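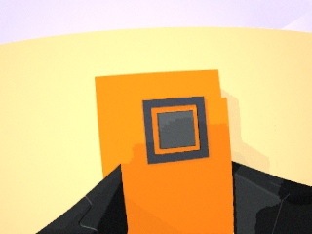 Haoran wrote back that I should stop apologizing for the size of my case and just ask the lawyer what she would charge to read the thing, because reading is the cheap part. I had sent him a very long email about my lease (he has rented a shop on Lillo Street for years) and that was pretty much his whole answer. So I did what he told me, and I've been meaning to write it up ever since!

If you're new around here, I run a small alterations business, and in February my landlord sold the building to a company called Ternetti. The new lease came in the mail. It was 107 pages long, counting the attachments, and I got as far as page 12 before I put it in the drawer with the takeout menus and made myself some toast.

I'd always thought of lawyers as people you call once something has gone wrong, and I had a picture in my head of big firms with marble floors and a bill that starts running when you sit down. The office Haoran sent me to is over a bakery. You go up a narrow staircase that smells of cinnamon, and there's a bench, and a very old fern, and Ms. Sampaio comes out and gets you herself. She quoted me a flat fee on the phone and wrote it down in a letter before I'd paid her anything, and I can't tell you how much better I slept that night.

She found two things. One was a repair clause that would have put the roof on me (the roof! I'm on the ground floor). The other was a deposit of $4000 that the new lease didn't mention anywhere, even though I'd paid it to the old owner and had the receipt in a shoebox. She wrote one letter, a page and a half, very polite, and Ternetti changed both within 20 days.

I know it doesn't always go like that. My friend Spyros had a much harder time with his, and he's still going back and forth over parking. But I did learn to bring the shoebox, receipts and all, even the ones that look silly.

I signed last week, with my own pen, and then went down and bought a cinnamon roll for me and one for Haoran, who says it was stale.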